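Grekach Users List - Incident Reports and Safety Notices
Subject: Re: Unexpected release of grasped item, kitchen sorting cell, Solladthorpe
From: Wouter Van Leeuwen
Date: October 5, 2021

Dear colleagues,

The Solladthorpe laboratory submits the following in reply to the message from Jozef De Bruijn, the relevant part of which is quoted first.

> We have read your short notice concerning the gripper opening
> without a command during the soft item trials. Gronico runs the
> same arm controller with an older Yimyam grasp package and would
> like to know whether we should suspend work. Please state what was
> on the table, whether the arm itself moved outside its limits, and
> whether anyone was within reach at the time.
> Jozef De Bruijn

No person was inside the marked area and no one was hurt. The arm stayed within its programmed limits throughout. The fault concerned the gripper only: on 17 occasions in 2,390 logged grasps, the fingers opened while the arm was still in transit. The first of these was logged in June and was wrongly recorded as a slip.

The table layout is the one used for all kitchen trials at this site.

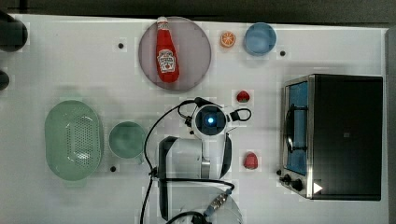

Kitchen cell from overhead, with the toaster oven on the right.

Staff reviewed the controller logs for each event. In every case the grasp package had reported a closed and stable grip, then lost the finger position signal for a short interval. When the signal returned, the package read the gap as a completed placement and sent the open command. The arm controller had no reason to object, as opening is a permitted action at any point in the path.

The items involved were all soft. Rigid items on the same table, such as the ketchup bottle, were grasped under a different force setting and did not produce the fault. We first suspected the cable at the wrist - it bends sharply in some poses - and the cable was exchanged. The fault came back after 200 further grasps.
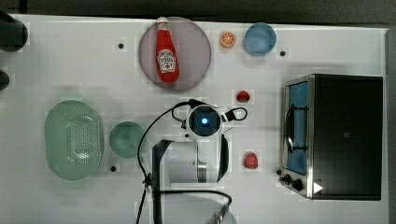
Interim measures at Solladthorpe

The open command is now blocked unless the arm has stopped and the target height has been confirmed. Loss of the finger signal places the arm in a protective stop, and an operator must clear it at the panel. Transit speed has been lowered for all soft items. The oven is to remain unplugged during these trials, and no glass or filled container may be placed on the table.

We ask other sites to watch the stretch of the path directly over the plates with particular care. A release at that point is easily mistaken for a correct placement, and this is the main reason our early records were wrong.

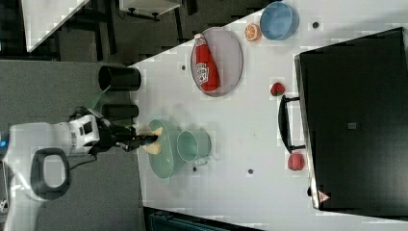
Does the emergency stop also hold the gripper closed?
On our installation the emergency stop removes power from the arm and leaves the fingers at their last position, but grip force is not guaranteed. Operators should treat any held item as liable to fall.

On the question of suspending work, our advice to Gronico is to pause soft item trials until the open command has been blocked as described. Rigid item work may continue if the finger signal is being logged. Sites with the older package should note that it does not record signal loss by default - the option must be switched on in the configuration file before the session begins.

The wrist camera has been useful in the review, as it views the fingers and the item together. We now keep its recording with the log for every soft grasp.

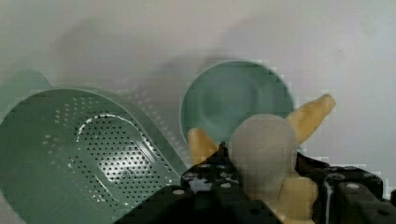 Wrist camera view, soft banana held between the fingers.

Grekach has received the complete logs and has assigned the report number 9 in its fault register. A corrected package has not yet been supplied. Sites that have seen the same behavior are asked to reply on this list, giving the package version, the force setting and the point in the path at which the release occurred.

Respectfully,
Wouter Van Leeuwen
Solladthorpe laboratory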